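3/11/18, notes typed up on the train, sorry for the mess

She has run the secondhand bookshop in Jarnside for 2 winters now. Before that, payroll at Osen. "Hated it. Good biscuits though."

The stock came from the old Venckus place, 604 boxes, most of it westerns. She's sold 334 boxes' worth online and the rest is in the back, in no order at all. Does she mind? "People like a rummage. If I alphabetised it they'd go home."

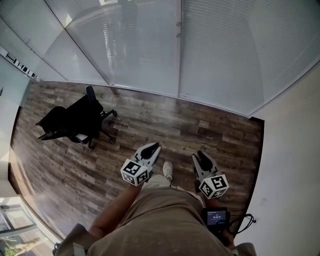 Rent went up in September. The landlord, Tekitz, wanted a longer lease and she said no, twice. "I said I'd sooner sell from the car." Dress code at the shop is whatever's clean. Loose khaki shorts, same sort as in the photo, right thru the cold months, and a cardigan if the heater plays up. She likes a plank floor too, says carpet holds the smell of damp paper.

Favourite customer? Won't say. Worst one brings back crosswords, filled in. "In pen!"

Next is a childrens corner, if the shelves ever arrive. Open til five, later if she's got to a good chapter.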